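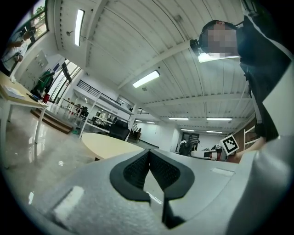

Page last changed: Jul 20, 2019

Bench rules for the hand-held grippers, notes from the rewrite

Started this entry because the old rules sheet had grown to four versions and no two benches were working to the same one. Attila Erdős had printed his and written on it, I had the wiki copy, and the Purkberg people were using something they had been emailed in April. What follows is what we agreed on the floor, plus what I think we left open. It will go into the proper procedure once Attila has been through it.

Scope first. This covers sessions where a person holds the gripper and moves it by hand, with the markers on and the recording going. It does not cover the arm cell. The arm cell has its own sheet and its own sign-off and I don't want the two mixed, as happened last time when somebody went looking for the emergency stop procedure in a document about cleaning finger pads.

Markers

Most of the morning went on these. The square markers are the only thing the tracking has to go on for finger opening, so a bad one spoils everything recorded with it. We agreed:

Check each marker before the session with the fingers fully open and again fully closed. White border must be whole on all four sides. A nick in the border counts as a fail even if the black blocks are fine. The Kernell software will still report a detection with a nicked border, but the corner positions wander, and you don't see it until the data is processed.

No touching the printed face. Hold the mount by its edge. Skin grease makes a shiny patch and under the strip lights a shiny patch reads as white. If a face has been touched, dry cloth, one wipe, look at it at an angle. No alcohol on the printed ones, it lifts the black.

Replacement markers come out of the flat folder only. Don't print your own. The office printer scales to fit the page unless told otherwise and we had a batch come out undersized that way. The tracking took them happily and put the fingers further away than they were.

If a marker is refitted during a session, stop the recording, refit, redo the open and close check, start a new recording. Don't carry on in the same file. Attila wanted to allow a note in the log instead. I disagreed, and after some back and forth he came round, on condition that the short file is kept and labelled and nobody deletes it to tidy up.

Finger pads

The soft pads are wear parts and should be treated that way. Look into the notch of the V with a torch. The textured mesh should lie flat on both inner faces. If it has lifted along an edge, change the pad. Do not glue it back. A glued pad is stiffer where the glue went and the grip is no longer the same as on the other tools, and the whole point of a set of matching tools is that they match.

Left and right pads changed together, always, even if only one has gone. Write the change on the tool's card, not only in the session log. The log gets archived and the card stays with the tool.

Pads are brushed between sessions. Soft brush, along the mesh, never across it. Anything sticky gets lukewarm water and is left to dry overnight, and the tool is out of use till then.

Szabó's written guidance gives a service limit of 1,301 cycles for the pads. Our cards show one pair that went to 1,549 before anyone looked at it. The mesh on that pair was still attached but polished smooth at the bottom of the notch. I'd keep to the written limit and have the software show a warning on reaching it. Put that down as a request to Juseneo, who look after the logging side.

Housing

Wipe down with a damp cloth. No polish and no spray cleaner. The housing is glossy enough as it is and throws the ceiling lights straight back, which is a nuisance when the reflection sits close to a marker. We talked about matt tape on the curve. Good idea in principle, but tape edges lift and catch on things, so I've left it as a trial on one tool and not as a rule. Whoever runs the trial is to write down which tool.

Lighting

We have daylight at the side of the hall from the window and the glazed door, and long strip fittings overhead. The two do not agree. Bright afternoon, the daylight wins and the exposure drops, and then the markers go dull whenever the tool is turned towards the inside of the hall. Rules as agreed:

All overhead lights on for every session, including bright days. No switching off half the hall to save power while a recording is running.

No blinds touched mid-recording. Set them before you start and leave them.

Do one slow turn of the tool at the beginning of the day, all the way round, at the height you will be working at. Watch the marker detection as you go. If it drops out facing one particular direction, move the work, don't try to fix it with settings.

The floor is a separate matter. It is polished and it shows every light in the ceiling as a long streak. For tasks low down, near floor level, put the grey mat under the work area. I'd like this made compulsory. Attila thinks advisory is enough. Left as advisory for now, marked for review.

Standing and handling

The person holding the tool wears the head strap with the recorder fitted. Adjust it before picking up the tool, because nobody can adjust it one-handed without knocking it. Jackets are to be fastened or taken off. An open jacket hangs forward as soon as you lean over, and it gets in front of the markers and in between the fingers. This was in none of the old versions and it ought to have been in all of them. Same for lanyards and loose cuffs.

Hands go behind the finger plates once the recording is live. If you have to reach across to a marker, pause first. I know the fingers can't do much to you on a hand-held tool, there's no great force in it, but habits move with people and some of us work in the arm cell on the other days. Better to have one habit.

A second person may stand by, and for a new operator must do so for the first 2 sessions. The second person stays out of arm's reach and does not pass things in over the tool. If something needs handing over, it goes on the table and the operator picks it up from there.

Passers-by are the hard part in an open hall. The stairs and the shelving under the mezzanine get used all day by people who have nothing to do with us and every right to be there. We can't close the route. What we can do is set up so the tool mostly points away from it, and put the sign out. Faces get blurred before any material leaves the group. This is not optional and doesn't depend on whether the person said they didn't mind. The blurring is checked by eye on a sample by someone other than the operator. Sample size still to be decided.

Tables

Drinks off the work table. I'm writing it as a flat rule as the earlier wording ("drinks should be kept away from equipment where possible") was read by everybody as permission. Side tables are fine. Phones face down or in a pocket, since a lit screen has been picked up as a marker candidate before now.

Papers: the session sheet on its clipboard and nothing else. Notebooks, spare sheets and the rest go on a side table.

Nothing stored under or against the wall cabinet by the window. The door of it has to open fully. This one is a building rule and not ours, but it gets broken by our people so it goes in.

The low step must be put back against the wall after use. It is the same height as a shin and it doesn't show when you're looking at a tool.

Logging

One line per recording, written at the time. Tool, operator initials, task, pads changed yes or no, marker check passed yes or no. If a check was missed, write "missed". Don't fill it in afterwards from memory. A missed check in the log is something we can deal with. A made-up pass is much worse, and if I find one the whole day gets thrown out.

File names come from the software. Leave them alone. If you want to remember that a take was a good one, put it in the notes column.

Bad takes are kept. Mark them as bad and say why in a few words: dropped object, marker lost, interrupted, whatever it was. The reasons are useful later when we want to know what goes wrong most.

Left open

Whether the tool card should be paper or in the system. Paper gets lost, the system gets ignored.

Matt tape trial, see above.

Mat on the floor, compulsory or advisory.

Who is allowed to pass a marker check. At present anyone can pass their own. I'd want a second pair of eyes at least for the first check of the day. It costs a couple of minutes. Attila says it won't be kept up once things get busy and that a rule people don't keep makes the others weaker. Fair point and I've no good answer to it yet.

Whether the Purkberg group will adopt the same sheet or keep their own with ours as an annex. I've sent them the marker and pad sections to be going on with.

To do

Attila: read through, strike out anything he didn't agree to.
Me: take down all the printed copies, including the one taped inside the tool cupboard.
Me: write to Juseneo about the pad warning.
Both: try the new sheet on a full day and note every place where we had to stop and ask what it meant.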